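Dining Room and Tea Table: Household Safety Checklist
Goltemberg House, Narkau
Room 101, December round
Walked by Bastian Haberkorn. Comments open to everyone who eats here.

How the marks work
OK = leave it alone and enjoy it
WATCH = fine today, look again next round
FIX = somebody puts a name next to it

I love doing this room. The kitchen round is all grease filters and fridge seals, but the dining room is where people really live, and every time I go through it I find something small that can be put right in five minutes. Please add your remarks under the section they belong to and not all at the end like last time!

SECTION 1. FLOOR AND WAYS THROUGH

1.1 Path from door to table clear, wide enough for a person with a tray. OK
1.2 Chairs pushed in when the room isn't in use. WATCH
They drift. Push yours in when you get up and we're there.
1.3 No cables across the walking path. OK
1.4 Items stored on the floor stay close to the furniture. OK
The white bucket with the red lid has its place in front of the cabinet. Lid on at all times, please, and don't let it creep toward the middle of the room.
1.5 Door opens all the way. OK
Much better now that the coat rack has moved to the hall. Thank you, whoever did that.

SECTION 2. HOT DRINKS

2.1 Electric kettle sits square on its base. OK
2.2 Kettle base and cord free of damage. OK
I unplugged it, ran the whole cord through my fingers and looked at the pins. Lovely condition.
2.3 Kettle not filled past the top mark. WATCH
I saw it overfilled twice in one morning. It spits when it boils over the mark, so go by the line and do a second round if there are a lot of you.
2.4 Thermos lid closes fully. OK
The big black one with the metal lid is a champion. Turned it over the sink for a full minute and not a drop.
2.5 Steel vacuum jug: spout clean, handle firm. OK
2.6 Hot vessels kept on the far part of the table, next to the cabinet, at least 50 cm from where anybody eats. OK
This was my big wish from the last round and I'm so pleased with it. With all the hot things standing together at the back, little ones can't get at them from their chairs and you don't pour over anyone's arm.
2.7 Pouring done at the table top and never in the hand. WATCH
Put the cup down, then pour. It feels slow for a day or so and then you stop thinking about it.

SECTION 3. TABLE AND CLOTH

3.1 Table stands level, no rocking. OK
Leaned on all the corners with my full weight. It didn't budge.
3.2 Tablecloth lies flat under the place settings. OK
3.3 Cloth does not hang so low that it can be stepped on or grabbed by a toddler. WATCH
I tucked it in a bit at the door side. If it slips again I'll get clips. (And can I say how much I like the persimmon cloth? It makes breakfast feel like a holiday.)
3.4 Plates set well in from the edge. FIX
Smaller plates are the ones that end up too close to the side, and those are the ones an elbow takes down. A hand's width in from the edge is enough. Large plates with the wavy rim are heavier and stay put, but the same distance goes for them.
3.5 Nothing standing on top of a rim. WATCH
A plate that leans on something is a plate on its way to the floor. Lay it flat or put it away.

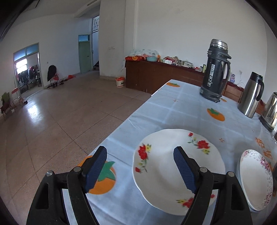 Wiebke Steinbach: Could the hand's width under 3.4 please be a rule for cups too? I've swept up two of them since the summer and both had been sitting right at the side. Also I'd like it to go on the laminated card by the door, because half the people who set the table never open this list.

Yes to both, Wiebke. Cups are in, and the card gets a new line. I'll print it this week.

Uwe Brandes: On 2.3, the mark inside the kettle is hard to read with older eyes. Can we just say how many cups it takes?

Great idea. I measured it out with our ordinary cups and 6 is comfortable, with some air left. Six cups, then stop. That's going on the card as well.

SECTION 4. THE LONG CABINET

4.1 Cabinet stands firm against the wall. OK
Pulled the drawers out one after the other and nothing tipped. Please still open only one at a time.
4.2 Drawers close flush, no corners sticking out at hip height. OK
4.3 Weight on top kept low and spread out. WATCH
Mostly light stuff up there, cloth and the blue basin and a little cardboard box, so no alarm from me. It's more that a top like that fills up while you're looking the other way.
4.4 Cloth and paper kept clear of the socket. FIX
The wall socket is above the right end of the cabinet and the heap of cloths has a way of traveling in that direction. I'd like a clear patch underneath it. Daiane has put her name down for folding.
4.5 Cable at the socket not pinched and not under tension. OK
Gave it a close look. Let it hang free and don't trap it behind things.
4.6 Bottles on top closed and labeled. FIX
Any bottle up there that isn't for drinking gets a label that says so, in letters you can read from the table. Cleaning liquid in a drink bottle is the one thing in this whole list that really makes me nervous. When in doubt, ask around at supper, and if no one knows what's in it, it goes out.

Daiane Rocha: Folding is fine, I like folding. But can we agree on what belongs in the pile? If it's table linen I'll put it in the drawers and then there's no pile at all. If it's people's own things, I'm not going to sort those.

Fair! Table linen goes in the top drawer. Own things go back to own rooms by supper. Whatever is still there after that goes in the Fesau box in the hall, and you can pick it up whenever you like.

SECTION 5. PLATES AND BOWLS

My favorite section, I could spend an hour on it. Take each piece to the window, turn it slowly, and run a dry fingertip along the rim. Your finger finds a chip long before your eye does.

5.1 Plates free of chips and hairline cracks. OK
Went through both shelves. The flowery ones have held up beautifully.
5.2 Decorated plates kept out of the microwave unless marked as safe for it. WATCH
I couldn't find a mark on several of ours. Treat them as not safe.
5.3 Bowls nested by size, largest outside, with no force. OK
If a bowl needs a push to go in, it's in the wrong stack. Stuck bowls get twisted apart, and that's how people end up with a cut palm.
5.4 Stacks kept low. OK
Three high is plenty on the table. In the cupboard you can go higher, since there's a shelf edge to hold them.
5.5 Stacks stand upright with room around them. WATCH
Leaning a stack over to see what's inside is fine while you have a hand on it. Don't leave it tilted.
5.6 Rims smooth all the way around. WATCH
The big cream-white bowl has a thin dark line of wear along its rim. Wear on its own doesn't bother me, as long as it stays smooth and nothing flakes off.

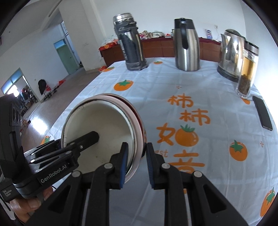
5.7 Inside surfaces clean and unbroken. WATCH
A few tiny specks low down in a bowl can be dried food, a mark in the surface, or the start of a worn spot. Soak it in warm water, wipe with a soft cloth and look again in good light. If they're gone, wonderful. If you can feel them with a fingernail, set the bowl aside for fruit or keys and don't serve food in it.
5.8 Nothing hot poured into a bowl straight from the cold pantry. WATCH
Give it a rinse with warm water first. I lost a really nice one that way, years back in Sani, with soup all over my slippers.
5.9 Broken pieces wrapped in newspaper before they go in the trash. OK
Everyone does this now. It's great to see.

Lorcan Ó Conaill: I'd keep the colored bowls with their cream one. They fit each other and there's no rattling when you carry them. When we had them in separate stacks I was forever putting them back wrong.

Agreed, they stay together. I'll add a strip of kitchen paper between each for the cupboard, which helps with the rims.

Uwe Brandes: Does the fingertip test go for the handles on the jugs too?

It does now! For handles you want to wiggle as well as stroke. If there's any play in it, the jug comes to me before anybody fills it with something hot.

SECTION 6. LIGHT, AIR AND THE LAST LOOK

6.1 All lamps working. OK
6.2 Light switch reachable, plate tight on the pillar. OK
6.3 Window opens and locks again. OK
A bit stiff, and I rubbed a candle along the runner. Works like a charm.
6.4 Kettle unplugged after the last cup of the evening. WATCH
Last one out does it. I checked at 10 p.m. on several evenings and we're getting better.
6.5 Card by the door up to date. FIX
See the comments under sections 1 to 3. New card is on its way.

STILL OPEN

3.4 Plates and cups a hand's width in: everybody
4.4 Cloth away from the socket: Daiane
4.6 Labels on bottles: Bastian, pens are in the second drawer
5.7 Soak and second look at the cream bowl: Lorcan
6.5 New card with the six-cup line: Bastian

Wiebke Steinbach: Put me down for 1.2 as well. I'll do the chairs after breakfast until people get the hang of it.

Added, thank you! The next round starts with the pantry, so if you've been meaning to throw out old jars, go ahead and do it before I get there.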